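第三章 抽样与代表性：数字从哪里来

学习目标
读完本章，你应当能够区分总体、抽样框与样本；说明无应答为什么会使估计值偏离；对一份公开发表的调查报告提出至少三个有根据的疑问；并能判断在什么情况下，样本再大也无济于事。

3.1 一份漂亮的报告

先看一个案例。咨询公司Cova受零售商Medrano委托，在Urnska市做了一次居民消费意愿调查，报告写得很体面，开篇第一句是：“本市居民对夜间营业的支持率达到压倒性水平。”正文给出的有效样本量是749份，调查期为八月，共15天。报告随后被多家地方媒体转述，转述时样本量不见了，调查期不见了，“本市居民”四个字倒是一直保留着。

学生读到这里，通常会问：749份够不够？这个问题问得太早。样本量决定的是随机误差的大小，前提是样本确实由某种随机机制产生。前提不成立，再讨论够不够，就像拿一把刻度印错的尺子，争论该读到小数点后第几位。

应当先问的是：这749个人是怎么进到表格里来的？

报告的附录给出了答案，字号比正文小两号。问卷通过Medrano的会员通知推送，自愿填写，完成者可领取一张购物券。也就是说，能收到问卷的人必须已经是会员；收到之后愿意点开的人，多半对这家商店有话要说，或者对购物券有兴趣。八月又正值暑假，夜里上街的人本来就比平时多。把这样一群人的意见写成“本市居民”的意见，中间跨过去的距离，报告里一个字也没有交代。

我并不认为Cova有意造假。问卷措辞还算中性，表格加总也对得上。麻烦恰恰在于，每一个环节单独看都说得过去，连起来得到的结论却站不住。初学者容易把统计错误想象成有人改了数字，其实改数字的情况比较少见，常见的是数字没有动，说明它的那句话动了。

3.2 三个容易混用的词

总体，指研究者希望得出结论的全部对象。在上面的案例里，总体按报告的说法是Urnska市全体居民。请注意，报告并没有说明是否包括未成年人，是否包括在本市工作而户籍在外地的人。总体没有界定清楚，后面的推断便无从检验。

抽样框，指实际用来抽取样本的名单或途径。上例中的抽样框是会员名单。抽样框与总体之间几乎总有缝隙，电话号码簿漏掉没有固定电话的家庭，户籍册漏掉流动人口，会员名单漏掉的就更多了。

样本，指最终取得数据的那些对象。从抽样框到样本还要再损失一次：有人没收到，有人收到了没有打开，有人填到第8题就退出。上例的问卷被中途放弃了多少份，报告没有提供，我们也就无法计算应答率。一份不报告应答率的调查，读者有理由按最坏的情形来估计它。

3.3 “加权以后就好了”

对上述批评，常见的辩护是加权。做法是按照普查得到的年龄和性别构成，给样本中偏少的群体较大的权重，使样本“看起来像”总体。

加权有它的用处，本书第八章会给出完整的推导。但是请记住它的条件：在每一个年龄和性别组内部，应答者与未应答者的意见必须大体相同。换句话说，加权能修正的，只是我们已经测量并且用于分组的那些差异。一位六十岁的女会员被赋予很大的权重，她代表的仍然是愿意为一张购物券填写问卷的六十岁女会员。她的那些从不办会员卡的同龄邻居在想什么，权重无从得知。

顾广明（Guangming Gu）在他的课堂讲义里做过一个练习，值得照搬。他让学生取同一份数据，分别按年龄、按收入、按居住区加权，得到三个支持率，再请学生选出“正确”的一个。学生们往往选中间那个，理由是它看上去比较稳妥。这种选法没有任何统计依据，它反映的是我们对折中的偏爱。

3.4 观测数据就安全吗

有读者会说，既然问人靠不住，那就不问，直接记录行为。Terel项目走的就是这条路：在8个路口安装计数设备，统计夜间行人数量，以此推算夜间营业的需求。

这类数据避开了自愿应答的问题，却没有避开抽样的问题。8个路口由谁选定，按什么标准？项目说明书只写了“具有代表性的路口”。“代表性”是一个需要论证的结论，在这里却被当成了形容词。假如路口都选在商业街附近，行人自然多；行人多又被用来证明商业街需要延长营业，论证便绕了一圈回到原处。

此外，计数设备记录的是经过，需求是研究者后来加上去的解释。下夜班回家的人、遛狗的人、走错路的人，在计数结果里都是一个“1”。从行为到意愿的这一步推断，与从会员到居民的那一步一样，需要另外的证据。

实验数据也有同样的毛病，只是不太有人追究。在一张桌子上、一个房间里、一种光线下得到的结果，常被写成普遍成立的结果。条件受到控制，有利于判断因果；至于结论能够推广到哪里，控制本身不作任何保证。这一点我们留到第六章讨论外部效度时再展开。

3.5 读报告时的几个问题

在进入公式之前，建议读者养成一个笨习惯：拿到任何一份调查，先翻附录，后看摘要。总体是谁？名单从哪里来？有多少人拒绝了？问题的原文是什么？委托方是否事先知道自己想要哪一种答案？

最后一个问题不属于统计学，许多教材因此不写。我仍然主张保留。委托方的利益不能证明结论有错，但足以说明我们应当把附录读得更仔细一些。附录缺失，或者注明“备索”而索取之后没有回音的，可以在笔记里标作“来源不明”，暂时不引用。

思考与练习
一、找一份近期媒体转述的调查，查到原始报告，逐项比较转述中丢失的信息。
二、为Urnska市的夜间营业调查重新设计一个抽样框，写明它会遗漏哪些人。
三、Terel项目若将路口数量增加一倍，而选点方式不变，偏差会如何变化？说明理由。
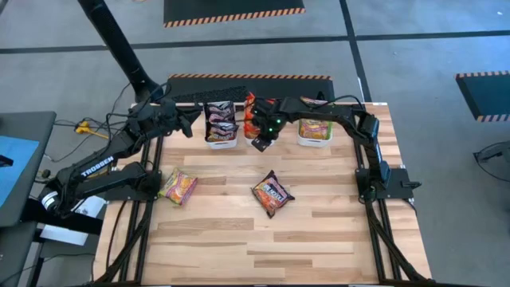 第三题每年都有人回答“偏差减半”。请先不要翻看书后的提示，把8个路口换成全部位于商业街的路口，用纸笔重做一遍，再决定是否修改答案。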